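Berness Portable Editing Desk – for documentary makers who cut their films away from home

Item in stock at our Plidska workshop. Usually sent out within 2 working days.

If you have ever tried to finish a documentary on a borrowed dining table, with your drives balanced on a cookery book and one speaker on the windowsill, then you will know exactly why we started making this. The Berness is a folding editing desk for people who work with long interviews, many hours of them, and who need to spread out a little while they work. We have been making it since the spring before last, and the version on sale now is the second one, which went into the shop in April with a good many small changes that customers had been kind enough to write to us about.

The top is birch, oiled and not varnished, and it opens to a generous width that takes a laptop, a second screen and a pair of small monitors with room left over for your notebook. There is a raised shelf along the back, and we do recommend putting the speakers up there, as voices are much easier to judge when they come at you at ear height. If you mostly cut on headphones (lots of our customers do, particularly those with children asleep next door) the shelf makes a very good home for drives and card readers instead.

Under the shelf is the part we are proudest of, which is the card rail. Many documentary editors still like to write each scene on a card and move the cards about until the film begins to make sense, and there was never anywhere to put them except the wall or the floor. The rail holds up to 44 cards in two rows, and they stay put when you fold the desk – so you can pack up on a Friday in the middle of a difficult reordering and find the whole thing waiting for you just as it was. A starter pack of plain cards in 8 colours comes in the box. We like to give each person in the film a colour of their own, and it is surprising how quickly you notice that somebody has vanished for half an hour.

The legs are made for us by Suominen and they lock with a turn of the wrist. Please do turn them all the way until you feel them stop. They adjust for height, so you can stand for the viewing and sit for the fiddly work, and the feet are soft enough for a wooden floor. The whole desk weighs a little over 20 kilos, so it is fine from the car to the front door, but do get a friend to help with the stairs.

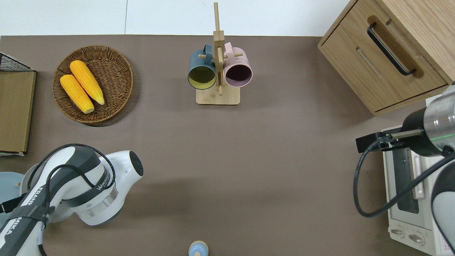

Cables run through a channel behind the shelf and come out at either end, whichever suits the socket. The older desk had an opening on the left only, and we heard about that quite often! The channel has a lid lined with felt, so nothing buzzes when you are listening hard to a quiet bit of room tone.

You can add the Nendomex side tray if you would like somewhere for transcripts. It clips on without tools, fits either side, and takes a thick stack of A4 pages with the lid closed. It also fits the first Berness, though you will need the longer clips, so please mention which desk you have when you order and we will put the right ones in.

Looking after it is simple. Wipe the top with a barely damp cloth, and give it a thin coat of furniture oil once a year or whenever it starts to look thirsty. Hot mugs will leave a ring, which can be sanded out with fine paper and a bit of patience.

Delivery is by van, to the room of your choice on the ground floor. If the desk turns out to be wrong for your space, send it back in its own box and we will refund you once it has reached us. Spare feet, leg locks and extra cards are sold separately on the parts page.

Page last updated Thu 13 June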